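The laundry pile, again
Posted 2018-04-20

Some of you asked how we handle laundry now that we're in the smaller place in Gasville. The short version is that the clean clothes come off the line and go on the low seat by the white pillar, and they stay there until one of us folds them. The apartment is 540 square feet and there is no laundry room. There isn't much of a hallway either, so the pile has to go somewhere we walk past.

I used to put everything on the bed. The trouble with the bed is that at night you move the pile to a chair, and in the morning you move it back. I did that for most of a winter. The seat by the pillar has no other job, so the clothes can sit there without being in the way of dinner or sleep.

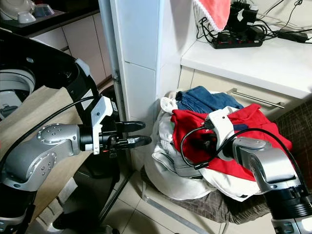
Blue denim on top, red in the middle, whites hanging down the side.

The order I fold in hasn't changed in years. Jeans go first. They take up the most room and they're the easiest, in half and then in thirds, and once they're gone the pile looks a lot less serious. After that I pull out anything white. Imad Bataineh, who I shared a house with before this, did it the other way and started with socks. He was usually still at it when I had finished and put mine away.

Knits I leave for last. I don't hang them – the hangers leave bumps in the shoulders – so they get folded flat with the sleeves tucked in behind. A sweater folded this way fits a Zarow bin with a little room on top. We have two of those bins, one each, and they slide under the bed.

Striped shirts are my weak spot. If the stripes don't line up at the fold I notice it every time I open the bin, so I do them over. Visitación says this is why laundry takes me an evening. She rolls hers, and she's done in 18 minutes. I've timed it.

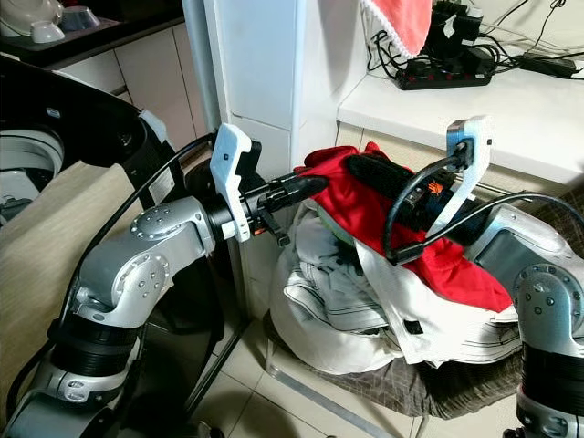
The other thing I've changed is how much I wash at once. In the old place I waited until the basket was full, which meant one huge load and a huge pile after it. Now I run a small load every few days. The machines are downstairs at Carretero's and they close at 7, so a small load after work is about all I can fit in anyway. I bring it up damp and hang it on the rack, and the next day it goes on the seat.

I also stopped sorting so carefully. Reds I still wash by themselves the first couple of times. After that they go in cold with the dark blues and I haven't had a problem yet. Whites get their own load, mostly out of habit. My mother kept three hampers and would have had something to say about all this.

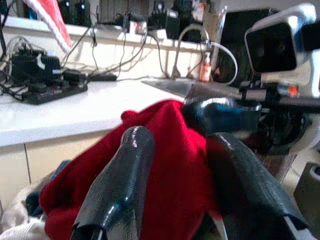

Page 2

For detergent I'm still using the Gretura powder. A reader wrote to say the liquid rinses out better in cold water, and that may be right, but I have most of a box left and I'm going to use it up first. I put in less than the scoop says. The towels came out softer once I started doing that.

What I haven't solved is where the folded things wait before they go in the bins. The counter would be the obvious spot, but the chargers have taken over part of it and I don't want clean shirts on top of cables. Visitación wants to put up a shelf by the bedroom door. We'll probably get to it in June, when her sister can lend us the drill.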